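Trevine Card Room Forum > Tournament Talk > Friday $200 at Trarnarstead: payout structure

foldedlate
Posted 9:14 pm
Has anyone seen the new payout sheet for the Friday $200? We had 96 entries last week and they paid 14 spots. In May the same field paid 10. Min cash is now barely more than the buy-in once you tip. I finished 12th and drove home with gas money.

Nithin Warrier
Posted 9:31 pm
They posted it at the desk on Friday. I think it's an improvement. The old sheet gave first place too much, and most nights it ended in a chop anyway. More people getting paid means more people coming back.

riverbend_mike
Posted 9:40 pm
Disagree. If I play six hours I want the top three spots to mean something. Flat payouts are fine for a $40 daily. For $200 I expect a real first prize.

foldedlate
Posted 9:52 pm
Mike, that's my point too. I would take 10 spots and a min cash of double the buy-in.

Ertuğrul Tuncer
Posted 10:05 pm
Two separate things here. One is how many places get paid, the other is how steep the top is. You can pay 14 and still keep first place strong if you take it out of 4th through 9th. Praltum does it that way at their monthly. They had 141 runners last time and I heard very few complaints.

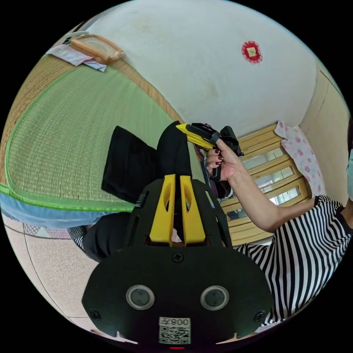
Striped sleeve, dark red nails.

On the structure itself, I'm more bothered by the blinds. They dropped the 300/600 level, so you go from 250/500 straight to 400/800. With a 20,000 stack that hurts anybody who comes in after the break.

Nithin Warrier
Posted 10:18 pm
Agree on the missing level. I asked Uçar about it at the desk and he said it was cut to finish before the room closes. I'd rather they cut a break.

riverbend_mike
Posted 10:26 pm
Or close late registration one level sooner. Half the field shows up with 25 big blinds and shoves.

chipsandsalsa
Posted 10:44 pm
Late reg is where the prize pool comes from. Take it away and you have 60 players and this whole thread is about how small first place is.

riverbend_mike
Posted 10:49 pm
One level. I didn't say get rid of it.

foldedlate
Posted 11:02 pm
Does the big blind ante still come out before the blind when you're short? I got told two different things by two dealers.

Ertuğrul Tuncer
Posted 11:10 pm
Blind first in that room, then ante. It's on the back of the sheet. If a dealer does it the other way, call the floor before the cards go out.

foldedlate
Posted 11:13 pm
Thanks. I'll check the sheet this Friday.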